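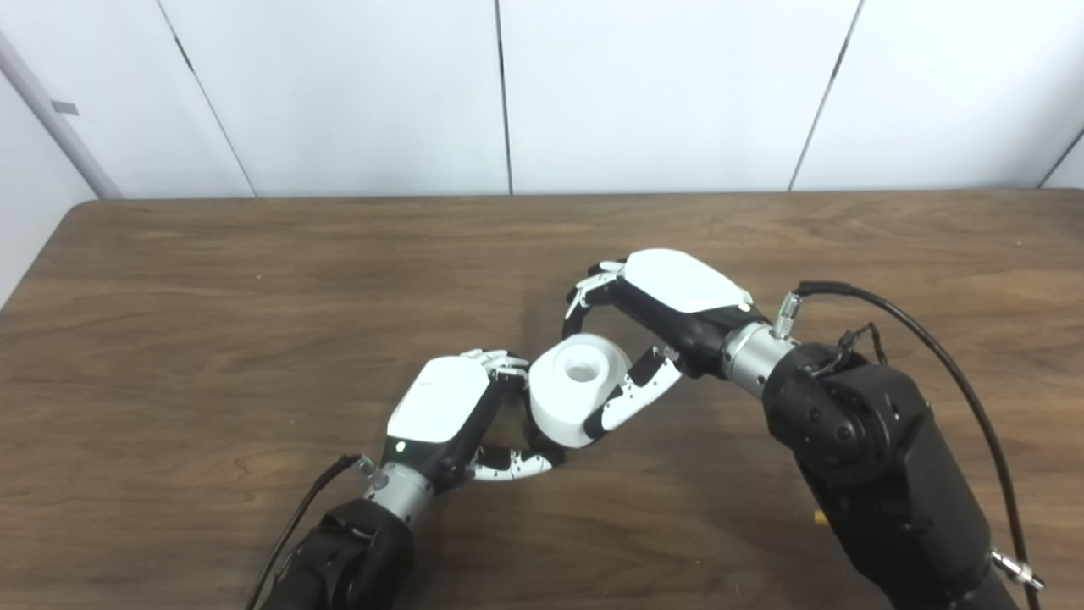 Galham's long table to open to everyone this winter

Stindano, 1 November 2023

After a good many months of planning, borrowing, begging and sanding, the Galham Supper Club is delighted to announce that its long table evenings will run right through the winter, and that anybody living in Stindano or the villages round it is welcome to come and eat.

The suppers began in May as a small trial in the old seed merchant's on Birkett Lane. We had hoped for enough people to fill one side of the room. By the end of the first month there was a waiting list, a rota for the washing up and a fierce (but friendly) disagreement about whether a crumble should have oats in it. Since then we have served 670 meals, nearly all of them made from vegetables grown within a short drive of the kitchen, and we have been quite bowled over by the kindness people have shown us along the way.

From this month there will be 41 suppers in all, running until the spring, with 30 places at each. The meal is two courses with bread and a pot of tea, and guests pay what they can into the tin by the door. Those who would sooner give a bag of potatoes or an hour at the sink may do that instead, and plenty do.

The menus will change with whatever the growers bring in. Leek and barley soup is planned for the opening night, followed by baked apples, and there will always be a dish without meat and one without wheat. We are also hoping to bring back the mutton pie that went down so well in the summer, though it does take the best part of two days to make and the cooks have asked us not to promise it too often!

A grant from the Bedar Fund has paid for a second oven and a proper set of soup pans, as well as a ramp at the side entrance, so that guests using wheelchairs or pushing prams can come straight in from the car park. The club is very grateful for it. The old oven, which had to be held shut with a chair, has gone to a well-earned rest.

"We have all eaten alone on a wet evening and we know how long those evenings can feel," said a spokesperson for the club. "It is a lovely thing to sit down beside a person you have only ever nodded to at the bus stop, and to find yourselves still talking when the plates have been cleared. If you are shy, come early and we will give you some carrots to peel."

The club is looking for growers with a surplus of onions, squash or winter greens, and for the loan of roughly 200 soup spoons and bowls, which need not match. Anything lent will be washed, labelled and returned in the spring.

Places can be booked at the club's counter in Galham library or by leaving a note in the green box on Birkett Lane. Children are welcome at every supper and eat free of charge.

ENDS

Notes to editors

The Galham Supper Club is a not-for-profit group run by residents of Stindano. Doors open at six and food is served at half past. Reporters are welcome to attend any supper, and to stay for pudding, but are asked to let the club know beforehand so that a place can be laid.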